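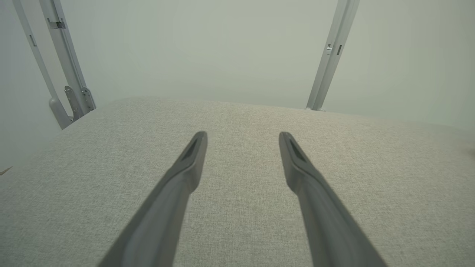 The view from the gripper, fingers open over the cushion.

Let the Beginners Drive
Adebayo Danladi, 12/26/23

I've spent a lot of this year showing robots how to do things, and I have an opinion about it that gets me into arguments at lunch. I think we pick the wrong people to do the showing.

At Clerkotberg, where I work, there are 2 ways to teach an arm a task. You can grab it and walk it through the motion with your own hands, or you can sit at the desk and steer it by remote control while you watch what the wrist camera sees. Most of my colleagues swear by the second. They're good at it, too. Vy Hoàng can bring a pair of fingers down onto a piece of fabric so gently you'd think she was petting a cat, and when we need clean demonstrations everybody looks at Vy.

My trouble is with the word "clean." A clean demonstration goes straight to the spot, closes, lifts, done. It's lovely to watch! But the robot that learns from it has only ever seen things go well. Put it an inch off to one side and it has no idea what to do, poor thing, because Vy was never an inch off to one side.

Now take Aiman Mandagi, who does our purchasing and had never touched the controls before March. His first runs were a mess. He overshot, he backed up, he hung over the middle of the cushion for ages deciding which way to go (if you've only ever looked down at a bed from your own height, try doing it from between two gripper fingers — pale fabric, pale wall, and not much to tell you how far away anything is). Then he'd fix it. And the fixing is what I want! Every one of those little wobbles and recoveries is a lesson in getting from the wrong place to the right one.

We had 540 demonstrations from our experts by the summer. I argued for adding some from whoever in the building had an hour to spare, and Kerttu Nieminen, who runs the group, let me have a week of it. I won't pretend that settled anything. Some of the new runs were useless, and I threw out a fair number where the person had simply gotten lost. Sorting them was dull work and I did most of it myself, grumbling.

Kerttu's objection is a fair one, and I'll give it to you the way she gave it to me. If you teach with hesitation, you get a hesitant robot. It learns to dither. I've seen that happen, and a machine dithering over a mattress is a painful thing to sit through. My answer is that you can trim the dithering and keep the recovery, if somebody's willing to watch the recordings all the way to the end. Her answer to my answer is to ask who's going to pay for that.

I'd also like us to go back to hand guiding more often. People call it old-fashioned, but when you've got hold of the arm you feel it lean into a cushion, and on our remote setup you get none of that. You're guessing from a picture. Soft things are exactly where I'd want my hands back — beds, pillows, laundry, the stuff that changes shape when you press on it.

So my pitch for next year is a mixed crew: Vy for the smooth runs, Aiman and up to 10 other first-timers for the rest, and a real budget for the sorting. Kerttu says she'll think about it. I've already put Aiman on the schedule.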